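Suche im Forum - Suchbegriff eingeben

Tisch abräumen im Schnellrestaurant: Was kommt zuerst weg?

Birthe Hauksdóttir
Hallo zusammen! Ich helfe seit April im Speisesaal in Zornovville mit, immer ab Mittag, und ich mache das wirklich gern. Nur beim Abräumen bin ich noch viel zu langsam. Auf den Tischen steht ja meistens alles durcheinander: ein Tablett mit der bedruckten Papierauflage, eine zerknüllte Serviette, Becher, Soßentütchen und dann noch Flaschen, in denen ein Rest steht. Letzten Montag habe ich das Papier samt allem zusammengeschoben und dabei einen halben Becher Limo über den Tisch gekippt. Habt ihr eine feste Reihenfolge?
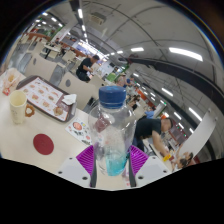 Was mich auch interessiert: Kippt ihr die Reste gleich am Tisch zusammen oder tragt ihr alles einzeln zur Abgabe? Und wie bekommt ihr das Fett von hellen Tischplatten, ohne dass es schmiert? Ich freue mich über jeden Tipp!

cimow_kantine
Schöne Frage, ich liebe dieses Thema! Bei mir gilt seit 14 Jahren: zuerst alles, was auslaufen kann. Flaschen zuschrauben und aufrecht in den Eimer am Wagen stellen, offene Becher in die andere Hand, und erst danach das Papier anfassen. Die Auflage faltest du von den vier Ecken zur Mitte, dann bleiben Krümel, Serviette und Pommesreste drin wie in einem Päckchen - das klappt wunderbar, wenn das Papier trocken ist. Ist es durchgeweicht, lass es auf dem Tablett liegen und lass es über dem Mülleimer direkt hineinrutschen.
Am Tisch schütte ich gar nichts zusammen. Das spritzt, und die Leute nebenan essen ja noch. An der Abgabe kommt alles Flüssige in den Ausguss, danach die leeren Flaschen in die Kiste.

Ruddock
einfach alles aufs tablett und weg damit. geht am schnellsten

Studus50
Ruddock hat bei leeren Bechern schon recht, bei vollen würde ich es lassen. Zum Fett: erst trocken abwischen, dann mit warmem Wasser und einem Tropfen Spülmittel, zum Schluss mit einem zweiten Tuch klar nachwischen. Die meisten nehmen viel zu viel Spülmittel und wundern sich über die Schlieren. Und die Tischkante nicht vergessen, da kleben die Finger! Tücher tausche ich nach 8 Tischen, an vollen Tagen auch früher. 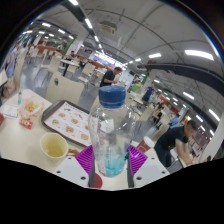

Was macht man mit ungeöffneten Soßentütchen, die auf dem Tisch liegen bleiben?
Bei uns kommen sie in den Restmüll, auch wenn es mir jedes Mal leidtut. Sie lagen schon bei Gästen zwischen dem Essen und gehen deshalb nicht zurück in den Spender. Frag aber in Zornovville nach, wie es dort geregelt ist.

Zuletzt aktualisiert: im April, 1047 Aufrufe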